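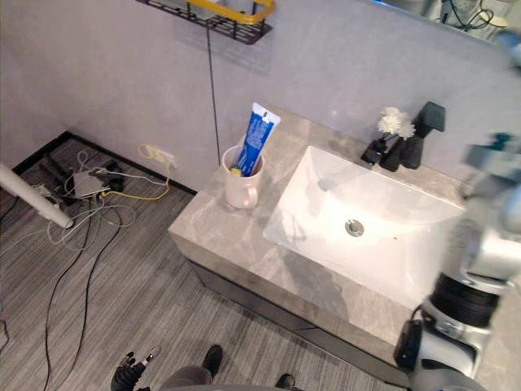 Carla Najjar wrote in to say that she had followed the old version of this section to the letter, and that her drain still gurgled at her like a disappointed uncle. She was right to complain. The old version skipped the overflow test and had the nut turning the wrong way in step 5. Both are fixed.

SECTION 4: CLEARING AND REFITTING THE TRAP

The Rarnent trap is the curved piece of pipe under your bathroom sink. It holds a plug of water that keeps sewer air out of the house, and it also holds hair, toothpaste and, sooner or later, an earring. Cleaning it is a dull job that takes less time than reading about it.

Before you start

You will need a bucket that fits under the trap. Measure first. The bucket you already own is always one inch too tall, and a dishpan does fine. You will also need an old towel, a bottle brush, a flashlight and the flat gray key that came in the bag with the spare washers. If you threw out the bag, wide-jaw pliers with a rag around the jaws will do.

CAUTION: If anyone has poured drain cleaner down the sink, stop. Flush with plenty of cold water if the sink still drains, and wear gloves and eye protection. If it doesn't drain at all, leave the trap closed and call a plumber. Tell the plumber what was poured. Ask the rest of the household as well, and ask twice.

Taking the trap off

1. Turn off both supply valves under the sink. They close clockwise. Strictly speaking this isn't needed to open a drain, but it keeps a helpful person from washing their hands over your head.

2. Take everything out of the cabinet. Everything. The shampoo at the back will fall over.

3. Set the bucket under the lowest point of the trap.

4. Shine the flashlight on the two large nuts. The upper one joins the trap to the tailpiece, which is the straight pipe coming down from the sink. The other joins it to the arm going into the wall.

5. Fit the key to the upper nut and loosen it. Seen from below, looking up at the sink, it loosens counterclockwise. Hold the tailpiece still with your other hand.

6. Loosen the wall-side nut the same way, facing it with the wall behind it. Lower the trap level and tip it into the bucket.

NOTE: It will smell. The smell is normal and does not mean that the part is faulty. We have had letters.

Cleaning

7. Carry the trap and bucket to some other sink, or outdoors. Do not empty the bucket into the sink you just took apart. The author of this manual has done it, and so has Nicanor Carrasco, who would like it known that he did it only once.

8. Push the bottle brush through from both ends. Rinse with warm water, not boiling. Boiling water softens the washers.

9. Look at the washers. Each is tapered on one side. If one is split, flattened or stiff, use a spare from the bag. Models bought before August take the thicker Lernance washer, and the two kinds don't mix.

Putting it back

10. Slide each nut onto its pipe first, then the washer, with the tapered side facing the trap. Most leaks reported to us come down to a washer put on backward. The rest come down to a washer left on the edge of the bathtub.

11. Lift the trap into place and start both nuts by hand. They should spin easily. If a nut fights you, it is cross-threaded, and muscle will only make that permanent. Back it off and try again.

12. Tighten by hand, then give each nut a quarter turn with the key. Stop there.

CAUTION: Do not use plumber's putty, tape or glue on these joints. The washer does the sealing.

Testing

13. Open the supply valves and run the water for 2 minutes. Wipe each joint with a dry piece of toilet paper, which shows a drip sooner than your eye will.

14. Close the stopper and fill the basin. If your sink has an overflow, keep going until water runs into it, and check the joints again. Then open the stopper and let it all go at once.

15. If a joint drips, give its nut another eighth of a turn. If it still drips, go back to step 10 and have a word with the washer.

NOTE: A gurgle after a clean trap and a clean test usually means a problem with the vent, and the vent is not our department. See Section 7, or the Thibodeaux booklet if your house was plumbed with their fittings.

Leave the cabinet empty overnight with a sheet of newspaper on the floor of it. If the paper is dry in the morning, put the shampoo back.

We use cookies to remember which manual you were reading. By continuing to browse you accept our cookie policy. Accept | Manage settings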